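Clukwood Jewelry Sort – Gallery

The Lambert guide says you can sort a whole jewelry drawer with one gift box and one table. I had my doubts in April and I still have them. It also wants everything laid out by type before a single piece goes back, and who has a table that big? The page has had 2,000 views, so somebody must be trying it.

I used the round table with the pink embroidered cloth and gave it one evening.
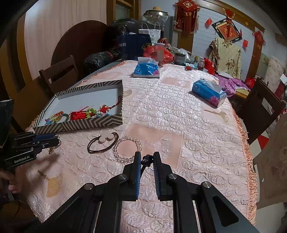 Beaded bracelets and the red knot keychain in the chevron box. Hair tie, crystal bracelet and ginkgo-leaf pieces still out on the cloth.

The guide would put the ginkgo leaves together as a set. Fine, but I never wear them together, and a set you don't wear is just two things in the same place. The crystal bracelet gets its own pouch, supposedly to save it from scratches. We'll see.

Genia sells a divided tray for this kind of thing, 64 slots – far more than I need. Jison has a smaller one that looks like an ice cube tray with a lid. I'm sticking with the gift box until it falls apart.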